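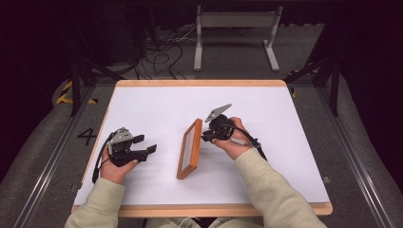

Häufige Fragen zum Surdu-Handgreifer-Set

Stand: Freitag, 11. Juli 2025

Wir bekommen zum Surdu-Set von Grornico mehr Post als zu allen anderen Geräten auf dieser Seite, und meistens stehen darin dieselben Fragen. Wir verkaufen das Set nicht. Wir haben es gemietet, damit gearbeitet und die Rechnung selbst bezahlt.

Was bekommt man überhaupt?
Zwei Greifer für die Hand, je einer links und rechts, mit Kabeln und eingebauter Kamera, dazu die Aufnahmesoftware. Einen Roboter bekommt man nicht. Das steht zwar im Prospekt, aber so weit hinten, dass uns schon mehrere Leser gefragt haben, wann denn der Arm nachgeliefert wird. Man macht die Handgriffe selbst vor, die Aufnahmen gehen später in das Training eines Modells, und den Roboter dafür muss man schon haben oder getrennt kaufen.

Stimmt es, dass jeder nach einer kurzen Einweisung damit arbeiten kann?
Greifen kann jeder schnell. Brauchbar greifen ist etwas anderes. Die Finger öffnen und schließen parallel, und wer sein Leben lang mit Daumen und Zeigefinger zugefasst hat, dreht anfangs ständig das Handgelenk zu weit. Unsere ersten 100 Durchgänge haben wir komplett gelöscht. Grornico verspricht »produktive Daten ab der ersten Stunde«. Wir hätten gern gewusst, wie dort produktiv definiert ist, und haben auf die Nachfrage einen Link zum Prospekt erhalten.

Stören die Kabel?
Ja. Bei Aufgaben mit einer Hand gewöhnt man sich daran. Sobald beide Hände um ein Teil herumgreifen, zieht immer irgendwo etwas. Ziehen Sie die Kabel nach unten weg und lassen Sie genug Spiel. Eine kabellose Fassung ist für September angekündigt. Wir würden darauf keine Planung aufbauen.

Welche Aufgaben haben Sie ausprobiert?
Vor allem Holzteile auf einem hellen Tisch: einen Rahmen aufrichten, drehen, wieder ablegen, Stäbe aufnehmen und übergeben. Das klingt banal. Für zwei Parallelgreifer ist es das nicht, denn beim Aufrichten muss eine Seite nachgeben, während die andere hält. Insgesamt kamen 300 verwertbare Aufnahmen zusammen. Schwieriger als der Rahmen selbst ist alles, was eine Öffnung hat, also Schlitze und Bohrungen, die mit dem passenden Winkel angefahren werden wollen.

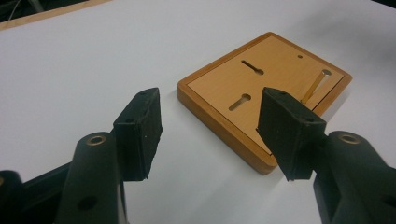

An solchen Stellen entscheidet sich für uns, ob das Set sein Geld wert ist. Man sieht beim Arbeiten das Werkstück gut, die eigenen Fingerspitzen aber schlecht, und für die Kamera gilt oft das Umgekehrte. Ein Durchgang, der sich sauber anfühlt, kann in der Aufnahme verdeckt sein. Prüfen Sie deshalb früh und nicht erst am Abend. Die Software zeigt eine Vorschau, allerdings so klein, dass wir feine Schlitze darin kaum beurteilen konnten.

Halten die Greifflächen, was der Hersteller sagt?
Teilweise. Auf Holz hatten wir wenig Ärger. Auf lackierten und glatten Teilen rutschte es deutlich häufiger, und »universell«, wie es in der Produktbeschreibung heißt, würden wir das nicht nennen. Zur Lebensdauer der Beläge macht Grornico keine Angabe, verkauft aber Ersatz im Doppelpack. Ziehen Sie Ihre Schlüsse.

Was kostet die Miete, und was kommt dazu?
Die Wochenmiete beträgt 200 Euro. Darin ist die Software enthalten, die Aufbereitung der Daten dagegen nicht. Wer sie von Grornico erledigen lässt, zahlt pro Aufnahme, und einen Gesamtpreis nannte man uns erst auf zweimaliges Bitten. Die Kaution kam nach der Rückgabe vollständig zurück, das soll auch einmal gesagt sein.

Lohnt sich die Schulung in Brarkville?
Eher nicht. Sie dauert einen Tag, die erste Hälfte ist Firmenvorstellung. Der praktische Teil war ordentlich, ließ sich aber zu Hause mit der Anleitung nachholen. Wer ohnehin in der Gegend ist, kann hingehen - eine Anreise würden wir dafür nicht buchen.

Wie hält man lange Teile?
Kurz fassen und langsam bewegen. Stäbe und Leisten kippen im Griff, sobald man sie weit außerhalb der Mitte nimmt. Bei uns ging es am besten, wenn die Leiste tief zwischen den Fingern saß und die zweite Hand in der Nähe blieb. In der Anleitung steht dazu ein einziger Satz.
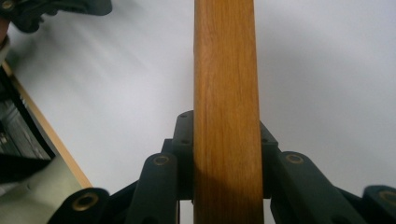
Kann ich die Aufnahmen mit jedem Roboter verwenden?
Laut Hersteller ja. Unsere Erfahrung reicht für ein klares Ja nicht aus. Die Daten ließen sich in einem offenen Format exportieren, das ist viel wert. Ob ein Arm mit anderen Fingern daraus etwas Vernünftiges lernt, hängt von Dingen ab, die Grornico nicht in der Hand hat, und mit denen trotzdem geworben wird.

Gibt es Alternativen?
Das Set von Enda ist leichter und teurer. Wir haben es bisher nur in der Hand gehabt und äußern uns dazu erst nach einem eigenen Test.

Würden Sie das Surdu-Set wieder mieten?
Für 2 Wochen und eine klar umrissene Aufgabe: ja. Kaufen würden wir es zum jetzigen Preis nicht.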